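Dalmont Home Cooks – list archive
Print this message | E-mail this message

Subject: Re: one small pot, one small table
From: Khrystyna Yurchenko
To: the list

Hello Hnat, and hello everyone,

On the last evening of November Hnat Sydorenko wrote:

> I have moved into the flat on Butell Road and the kitchen has
> next to no worktop, so everything has to happen on the table. I cook
> for one, sometimes two. I gave my big pans to my sister and now I
> want ONE pot with a lid that I can cook in and bring straight to
> the table. Does anybody on the list live like this? What do you
> keep out and what do you put away? I have 50 to spend and would
> rather not spend all of it.
>
> Hnat

I meant to answer you the same evening and then the month ran away with me, so forgive me, it is December already and you have probably been living on toast. I lived like that for three winters above the bakery in Ostapchuk, with a table that was my desk in the morning, my worktop at five o'clock and my dining room at seven, and I grew so fond of the arrangement that I still do most of my cooking that way now, even though I have a proper kitchen and no excuse.

My advice is to buy small and buy with a lid you can see through. I can't tell you how many times I used to lift the old enamel lid to look at the rice, and every time I let the steam out and had to start worrying again. With glass you just bend down and look. Mine is the green one, and I have left it out on the table so often that it feels like part of the furniture.

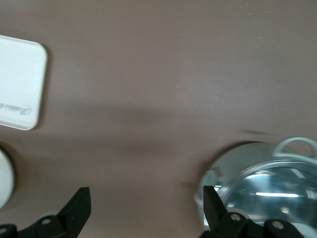
The green pot with its glass lid, on the table.

I would look for loop handles as well, if you can find them. A long handle on a small table is a menace – I have swept a whole pan of leek soup on to the floor with my sleeve, and there was a library book involved. Loops stay close to the pot and you can get a folded cloth through them. Do use the cloth, every time, even when you are sure they are cool. And put a mat under the pot! I like a cork one, and my mother swore by a folded tea towel.

As for what stays out, I keep it to the pot and whatever I am eating from, plus salt. Everything else goes on the shelf behind the door, which sounds fussy but takes no time once your hands have learnt it. I wipe the table down before I start and again before I sit, and I try to leave a good clear stretch in the middle for chopping. If you let the post settle there you will be chopping onions on your gas bill, as I have done.

On money, please don't spend the full 50. The hardware shop next to the Plurnex showroom usually has small pots on the bottom shelf, and people do give good ones away when they move house. Take the lid off and put it back on a few times before you pay. If it rocks, leave it there.

Somebody asked last month for my barley and mushroom recipe, which suits a little pot very well. I have it written on the back of an envelope somewhere and I'll type it up when I find it.

Warm wishes, and do tell us what you end up with,

Khrystyna

Message 316 of 1,243
Contact the list owner | © Dalmont Home Cooks and the individual authors | Back to top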